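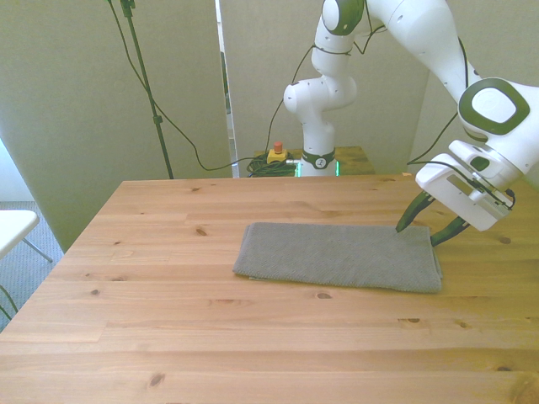
A gray towel on the pine table.

Stanisława Ostrowski had read the weather on Channel 4 for seventeen years, and on the morning her replacement was announced she was buying onions.

Her telephone rang before she could pay. It was Rupert Hämmerli, the producer.

"You have seen the newspaper?" he asked.

"I am in the shop, Rupert. What is in the newspaper?"

He was silent for a moment, and she understood. On the rack beside the door there was her own face, small, and next to it the face of Teodor Sadowski, much larger. He was wearing the blue suit from the Vundberg song contest.

"They wanted to tell you in July," Rupert said. "After the holidays."

"That is kind of them."

She paid for the onions and walked home the long way, past the river. A woman with a dog stopped her and said it was a shame — she had always trusted Stanisława about the rain. Stanisława thanked her and looked up. The clouds over the Baran hills were low and dark.

At home she put the onions in a bowl and called Teodor. He answered at once, as if he had been holding the telephone.

"I did not ask for it," he said.

"I know. Listen, the map is on your left, but on the screen it looks like your right. Everybody points to the sea the first time."

She heard him looking for a pen.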